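Visite chez Stotia : plier un T-shirt pour qu'un robot apprenne à le faire

Compte rendu d'Othmane Hamdy

L'atelier de Stotia se trouve au fond d'une zone d'activité, après le parking des livraisons. Il n'y a pas d'enseigne, il faut sonner et donner le nom de la personne qui vous attend. Dans mon cas c'était Nuwan Munasinghe, qui s'occupe des séances de démonstration pour le projet Feladach. Nous étions 9 visiteurs, répartis en deux groupes. Le mien est passé en premier dans la partie « chambre », l'autre a commencé par la cuisine.

Le principe est simple. Un opérateur fait à la main la tâche que le robot devra exécuter plus tard, mais il la fait avec des pinces tenues au poing, une dans chaque main. Les mouvements sont enregistrés, puis servent à entraîner le programme qui commandera les bras. Il n'y a donc pas besoin du robot pendant la démonstration, ce qui permet de travailler dans une pièce ordinaire, avec un lit, des câbles au sol et des machines à laver contre le mur. 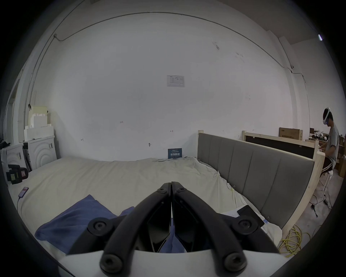

La tâche du jour était le linge. On part d'un vêtement jeté en tas sur le lit, il faut l'étaler, retrouver les épaules et le plier. Munasinghe nous a expliqué que le tas est refait à chaque prise, de façon différente, sinon le programme n'apprend qu'un seul tas. Une séance compte une prise après l'autre jusqu'à la pause, avec la même personne. L'objectif du lot en cours est de 2 000 prises. Ils en avaient validé 714 le jour de notre passage.

Les prises ratées sont gardées à part. Si l'opérateur lâche une manche et la reprend proprement, la prise reste bonne, et elle est même recherchée, car le robot lâchera lui aussi des manches. Si en revanche il s'aide d'un doigt ou lisse le tissu avec le poignet, la prise est écartée. C'est la faute la plus fréquente chez les débutants.

J'ai demandé combien de temps il faut pour former quelqu'un. Environ 2 jours, pour une personne qui n'a jamais tenu les pinces. Le premier sert surtout à ralentir. On a l'habitude de plier vite, avec dix doigts, et il faut tout refaire avec deux mâchoires de chaque côté — on apprend à tendre le tissu avant de le poser, au lieu de le rattraper une fois posé. 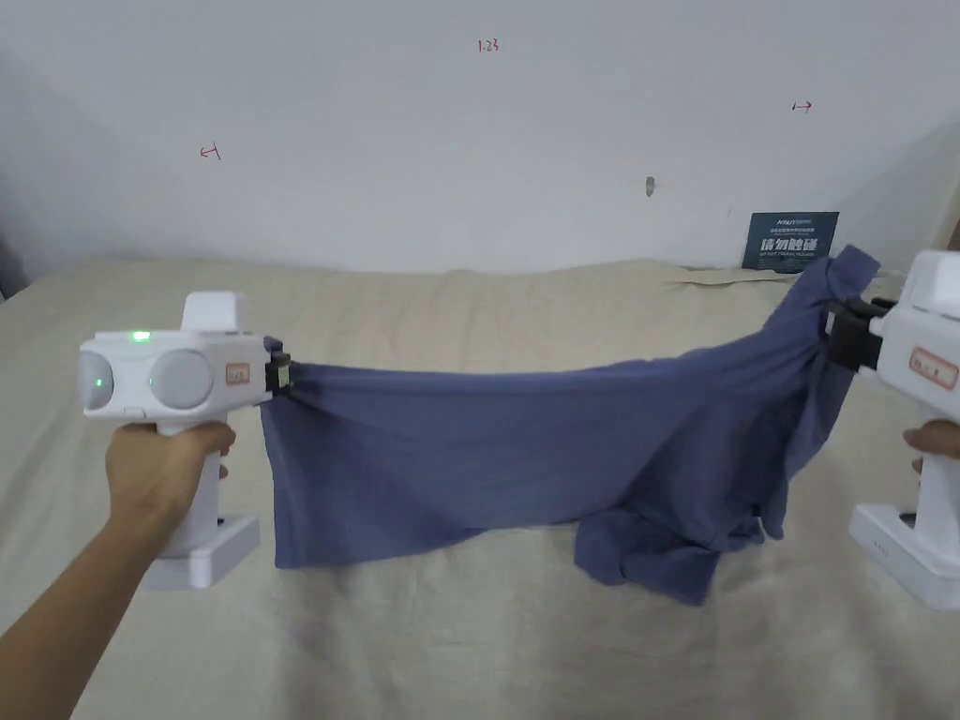 Teklow, dans l'autre groupe, n'était pas convaincu par la méthode : à son avis, une commande à distance sur le vrai bras donne des gestes que la machine peut reproduire à coup sûr, alors qu'une main humaine passe par des positions qu'aucun bras n'atteindra. Munasinghe a répondu que c'est exact et qu'une partie des prises est rejetée pour cette raison, après un calcul fait le soir. Il préfère quand même les pinces à main pour le linge. La commande à distance est trop lente sur les tissus, d'après lui, et l'opérateur ne sent pas quand la maille se tend. Stotia garde la commande à distance pour les portes et les tiroirs.

On a ensuite pu essayer, chacun son tour. Le poids surprend un peu au bout de quelques minutes, surtout dans l'avant-bras. Je n'ai pas réussi à attraper une seule épaisseur de tissu du premier coup, j'en prenais toujours deux. Le conseil était d'arriver presque à plat et de pincer un pli, jamais le milieu d'une surface lisse. 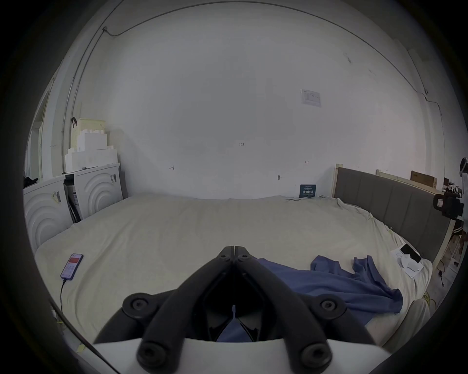
Dernière modification de cette page : 22 janvier 2021

Après les essais, les deux groupes se sont retrouvés pour les questions. La plupart portaient sur l'usage final. Le client du projet, Soomro, gère du linge pour des résidences et voudrait d'abord un poste de pliage fixe. Le bras mobile viendrait plus tard, sans date annoncée.

Une prochaine visite est prévue en mars, avec cette fois les bras en fonctionnement. Les inscriptions se font auprès de Nuwan Munasinghe. Prévoir des manches courtes ou serrées au poignet pour l'essai des pinces.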